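5 Mar 2022

Up at 7. Gray out, wind from the north, no rain. Coffee and the end of the rye bread.

I had put down today for clearing the small stuff. The big stuff went last weekend and what is left is the kind of thing that sits in drawers and on top of other things. I have been putting it off because each piece takes as long to decide on as a sofa does.

Started in the bathroom. The cabinet under the sink had three open boxes of Kotex in it, all part full, so I put them together into one and flattened the other two. Threw out a sunscreen with a split cap and a bottle of cough syrup that had gone to sugar around the neck. Wiped the shelf. The brown ring at the back doesn't come off and I have stopped trying.

Then the hall closet. Two umbrellas, one good. A bag of bags. The vacuum hose for a vacuum we no longer have. I found the receipt for the boots, $70 from Potgieter, and the return date was in January, so that settles the boots. They pinch on the left side. I'll wear them for the yard.

Stopped at 11 and ate an egg standing up.

After that I did the pantry, which I should have done first. Everything came off the shelves onto the kitchen floor. I found 13 cans, most of them tomatoes, and a bag of lentils with a hole in the corner, so there were lentils everywhere and I had to sweep before I could do anything else. Crackers get a shelf of their own now, at the height where I can see them. I keep buying more because I can't see the ones I have. Same with lemons. I bought a net of them on Thursday with lemons still in the fridge, and the old ones had gone hard on one side.

I wrote a list on the back of an envelope of what goes where: drinks at the bottom, dry goods in the middle, snacks above that, baking things at the top where I need the step. I don't bake enough to mind the step.
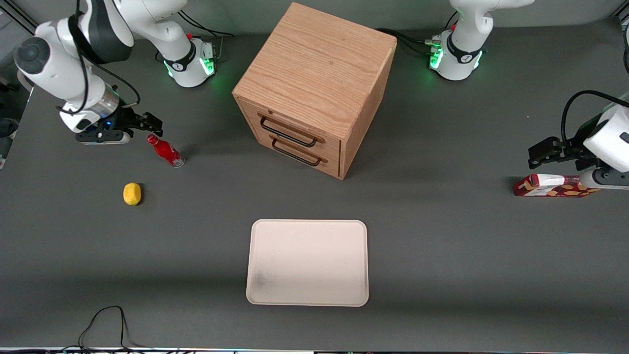
The glass bottles were the part I went back and forth on. I like a cola in glass and I like the little ones best, but they roll if you lay them down and they take up the front of the shelf if you stand them up. For now they are standing, behind the vinegar. The lemons went into the blue bowl on the counter and I will use them this week or stop buying them.

Trays were the other question. I own too many shallow plastic trays. They were meant for sorting and they ended up holding things that had no place, so nothing in them ever got sorted. I kept 2 for the pantry, one for packets and one for the odds and ends, and put the rest by the back door for the donation pile. The odds and ends tray has a rule, which is that I empty it on the first of the month. I have made this rule before.

Drove to Plustcombe at 2:30 with the donation boxes. The drop-off was open but the man there wouldn't take the lamp without a bulb in it, so the lamp came home again. Stopped for gas and a roll of shelf liner. The liner comes in one width, too narrow by an inch, so there will be a strip of bare wood at the back of every shelf. Bought it anyway.

Lined the lower shelves when I got home. The corners are bad. The sticky side grabs before you have it straight and if you pull it back up it stretches. By the third piece I had worked out that you peel only a few inches of the backing at a time and smooth it down with the edge of a ruler. The upper shelves can wait until tomorrow.

Wirby have not called about the closet door. They said Friday at the latest. I'll try them Monday morning and if they can't give me a day I'll take the door off myself and lean it in the garage, where it will be out of the way at least.

Supper was lentil soup, with two of the cans of tomatoes and the lentils that had stayed in the bag. Too much salt. Enough left for tomorrow and the day after.

My back is sore low down on the right from the floor work. Took a hot bath. Still to do: upper shelves, the drawer with the batteries, the lamp, a bulb for the lamp. In bed by 10.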